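Section 4: Recording and Submitting a Self-Tape

Applies to all performers with a Fornex account, including those who joined through the Trurnton open call. Section 3 covers setting up your profile and headshots. If you haven't finished Section 3, the upload button stays gray.

Last revised December 25, 2019.

## 4.1 Before you start

You need:

- a phone or camera that records in landscape
- a tripod, shelf or stack of books
- a plain wall or backdrop
- a reader, in the room or on a call
- the sides (script pages) from your casting notice
- your Fornex member number, printed at the top of the notice

Read the whole casting notice first. Some casting offices ask for things that differ from this guide, such as a full-length shot at the end or no slate at all. Where the notice and this guide disagree, follow the notice.

**Note:** Sides are marked with your member number in light gray on every page. Don't post them or pass them on, except to your reader.

## 4.2 Setting up the room

1. Choose the quietest room you have. Turn off fans, the refrigerator if it's close by, and anything that hums.
2. Stand or sit three or four feet in front of the wall. Closer than that and your shadow will land on it.
3. Place the lens at eye level. For a seated scene, lower the tripod. Don't tilt the camera down.
4. Put your main light behind the camera and a little to one side. A window works well in the daytime. Close the blinds on any window behind you.
5. Frame yourself from mid-chest to just above the head.
6. Record ten seconds of yourself talking at your loudest level for the scene. Play it back with headphones.

If the sound crackles, move the microphone farther away and repeat step 6. If you hear an echo, hang a blanket on the wall behind the camera, or lay one on the floor.

**Caution:** Tape down tripod feet and cables before you rehearse any movement. Clamp lights get hot. Let them cool before you handle the bulb or the metal shade.

## 4.3 Working with a reader

The reader stands right beside the lens and reads the other parts. Your eyeline should fall just past the edge of the camera. Where there are several other characters, pick a separate spot for each and keep all the spots close to the lens.

1. Send the sides to your reader the day before.
2. Ask them to read more quietly than you. They're nearer to the microphone.
3. Agree on cuts, pauses and any overlapping lines.
4. Run the scene once without recording.

Readers on a call should use headphones at their end. Put the phone or laptop they're speaking from beside the camera at head height. If the delay on the line is bad, have them start each line a little early.

Members without a reader can book one through the Reader Board (menu, then **Community**, then **Reader Board**). Bookings are made in half-hour slots. Jyoti Bhardwaj runs the board and can be reached from the **Contact** link on that page. Cancel through the board itself. A message to the reader alone doesn't release the slot.

## 4.4 The slate

A slate is the short introduction at the start of the tape. Unless the notice says otherwise, give:

1. your name
2. your height
3. where you're based
4. the role you're reading for

Look straight into the lens for the slate and nowhere else. Record it as a separate clip. You can then reuse it for a second scene in the same notice.

Don't mention your agent, your other credits or how you feel about the project. The casting office has your profile open next to the tape.

**Note:** If the notice asks for "profiles," turn slowly to the left, hold, return to the front, then do the same to the right. Keep your hair off your face.

## 4.5 Recording the scene

1. Set the camera to 1080p. Higher settings make larger files and are reduced on upload anyway.
2. Lock the focus and exposure. On most phones, press and hold on your face until the lock sign appears.
3. Start recording and wait two seconds before the first line.
4. Play the scene through without stopping.
5. Hold the last moment for two seconds, then stop.

Do as many takes as you need and submit no more than 2 for each scene. If you send both, make them different. Two takes with the same choices will be viewed as one.

Keep props to what you can hold in one hand. A phone, a cup or a sheet of paper is fine. Mime drinks, doors and food. Don't use a replica weapon in a self-tape under any conditions. Tapes that show one are removed from the system and the member is contacted.

You may hold your sides. Learn the first and last lines well enough to look up for both.

## 4.6 Checking the tape

Watch each take from beginning to end before you upload it. Check for:

- a face that stays in focus through every move
- a reader who is audible but not louder than you
- notification sounds
- the correct scene and the correct version of the sides

Sides are sometimes replaced after a notice goes out. The version letter is in the bottom corner of page one. Compare it with the version on the notice page on the day you submit.

## 4.7 Naming and uploading

Name each file in this order, with underscores between the parts:

`LASTNAME_FIRSTNAME_ROLE_SCENE_TAKE`

For example, the second take of scene 1 for the role of Clerk would be `CHAUHAN_KAMLESH_CLERK_SC1_T2`.

1. Open the casting notice and select **Submit tape**.
2. Enter your member number.
3. Add the slate first, then the scenes in order.
4. Wait for the green check next to each file.
5. Select **Send**. Keep the page open until the confirmation code appears.
6. Write down the code. It is also emailed to you.

| Item | Limit |
|---|---|
| Size of each file | 300 MB |
| Cover note | 1000 characters |
| File types | MP4, MOV |

If a file is over the limit, export it again at a lower quality setting. Don't send a link to an outside video site unless the notice asks for one.

**Caution:** Selecting **Send** closes the submission. To change a file afterward you have to withdraw the whole tape and begin again, and you can't do that once the deadline has passed.
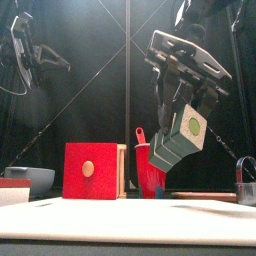 Pankaj Bajpai writes that the withdrawal rule caught him in July, when he sent the wrong take for *Drillodville* an hour before the deadline and had to upload everything over again on a slow connection. He asks for a preview page between steps 4 and 5. A preview is planned. Until it's in place, play each file once from the upload list by selecting its name.

## 4.8 After you submit

The status on your dashboard will be one of the following:

- **Received:** the files are in the system.
- **Viewed:** someone at the casting office has opened at least one file.
- **Recall:** you're invited to a second round. Reply within the time shown.
- **Closed:** the role has been cast or the search has ended.

A tape can stay at **Received** for weeks. Please don't write to the casting office to ask if it has been watched. Performers with an agent should leave all follow-up to the agent.

Recalls may be in person or on a call. In-person recalls for Trurnton projects take place at the Khurana rehearsal rooms. Sign in at the desk with your confirmation code and bring a printed copy of your sides.

## 4.9 Common problems

**Error 76 on upload.** The file name contains a space, an accent mark or a slash. Rename the file and add it again. Your name will still appear with its correct spelling on your profile.

**The video plays sideways.** The phone was turned after recording started. Rotate the clip in your phone's editor, save it as a new file and upload that one.

**Sound and picture drift apart.** This mostly happens with a separate microphone. Clap once in view of the camera at the start, line up the sound with the clap, then trim the clap off.

**No confirmation code.** Check your spam folder, then your dashboard. If the status reads **Received**, the tape arrived and no further action is needed. If there is no status, contact Majdi Salameh at member support and include the title of the notice and the time you selected **Send**.

Section 5 covers voice reels and audio-only submissions.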